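Keeping a Work Mat Where You Put It
18 September 2023
By Ada

I do all my messy stuff on one oak-look table, and for ages my mat wandered every time I leaned on it. Tape fixed that! White masking tape, a few short pieces at each corner, pressed down hard with a thumb. I tear extra strips first and park them on the bare table so I'm not wrestling the roll with one hand (do try a hidden spot first if your finish is old). Swap the tape every month or so. I left mine on from April into summer and spent 22 minutes rubbing off goo with cooking oil.

Dark gray hides a lot, but wipe it anyway. Lids and other little bits can live on the mat while you work.
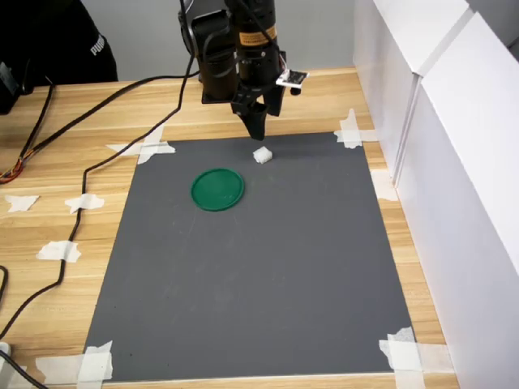 Dark mat, taped at all four corners, with a green lid on top.

Comments

Trasik: Does this work on glass?

Salem: Mine peels after 5 days, going to try more layers.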